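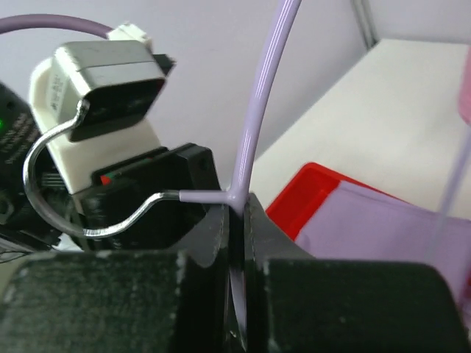

2 min read

I went to the heritage day at Wiltwood in October half expecting to be told that everything was Roman. It wasn't quite that bad. The guide said the bank behind the old mill was medieval, said it again by the gate, and never once told us who had dug there or when.

I asked. The answer was that "it has always been known locally." Fine, but the people of Sadudley have also always known that a tunnel runs from their church to the inn, and I have yet to meet anyone who has put a foot in it.

The leaflet gives the bank a length of 40 yards and a height of 14 feet. I can believe the first. As for the second, I am not a tall man and I could see over a good part of it. Maybe it has slumped. Maybe someone measured from the bottom of the ditch, in which case the leaflet should say so.

What bothers me more is the map. The display in the hall used a copy of the Utton estate survey, and on that sheet the bank isn't there. The mill is drawn, and so are the pond and both lanes. You would think a surveyor who bothered with a pigsty would have noticed a large medieval earthwork next to it.
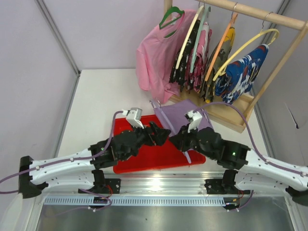

What I'd like to see

Somebody should pull the Koval papers out of the county archive and read the mill accounts. Item 2946 in the catalog is listed only as "carting of earth, Wiltwood." That could be pond cleaning, and a mill pond throws up a lot of mud over the years. A heap of it beside the water would look much like what we were shown.

I may be wrong, and I'd be happy to be. A medieval bank would be a fine thing to have within walking distance. But I have sent in a request for the file, and until it comes I'm calling it the bank and leaving the date off.

The tea was good, and the walk back by the lower lane was muddy.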